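작업 노트, 5월, 오후

Lovside 셀 운용 규칙 정리. 지난번 점검에서 Patricio Bustamante가 지적한 내용을 반영해 다시 씀. 이전 판은 Hostby 폴더에 남겨 둠.

1. 전원 투입 후 상태 LED가 녹색인지 먼저 확인. 녹색이 아니면 서보를 켜지 않고 담당자에게 알린다.
2. 벽 안쪽으로 손을 넣을 때는 반드시 비상정지를 누른 상태에서. 일시정지만 걸고 손 넣는 것 금지. 지난주에 두 번 봤음.
3. 티칭 중 속도는 초당 5 mm부터 시작. 경로 확인이 끝나도 거치대 근처에서는 초당 300 mm를 넘기지 않는다.
4. 케이블 주름관은 관절을 끝까지 돌려 보고 당기는 곳이 없는지 확인. 손목 쪽 가는 케이블도 같이 본다. 타이를 새로 묶었으면 로그에 적을 것.
5. 출력물 마운트는 시작 전에 손으로 흔들어 본다. 유격이 있으면 나사를 조이고, 금이 보이면 교체. 접착제로 때우지 않는다.
6. 거치대 위치를 옮겼으면 좌표를 다시 잡는다. 눈대중으로 원위치시키고 돌리는 것 금지.

3번은 Uleo 쪽 문서와 숫자가 다르다. 저쪽은 305로 되어 있는데 단위 환산하다 생긴 값 같음. 확인 전까지 우리 값을 쓴다.

프로그램 1449는 접근 높이가 낮아서 휴대폰 옆으로 손가락이 너무 가깝게 내려간다. 높이 수정하고 빈 거치대로 한 번, 휴대폰 올리고 한 번 돌려 본 다음에 배포할 것. 수정 전 버전은 지우지 말고 이름만 바꿔 둔다.

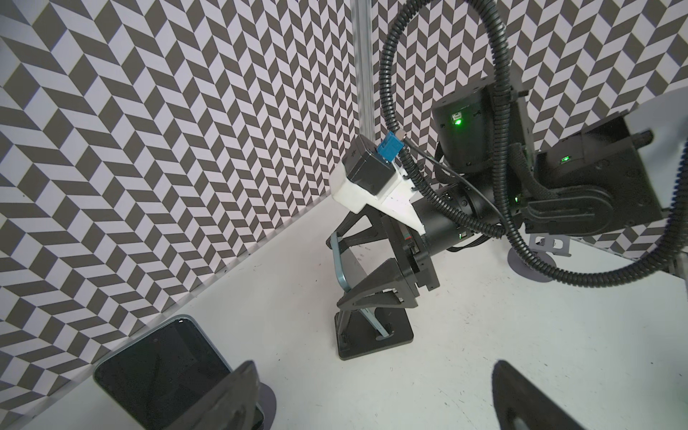

세워 둔 휴대폰 거치대 바로 옆의 그리퍼 손가락. 암의 LED는 녹색.

남은 일: 상판 자국 닦기, 거치대 바닥 위치 표시, 비상정지 버튼 라벨 교체. 4번 항목은 점검 주기를 아직 못 정했다. 매 교대로 할지 하루 한 번으로 할지 Bustamante 쪽 답을 받고 적는다.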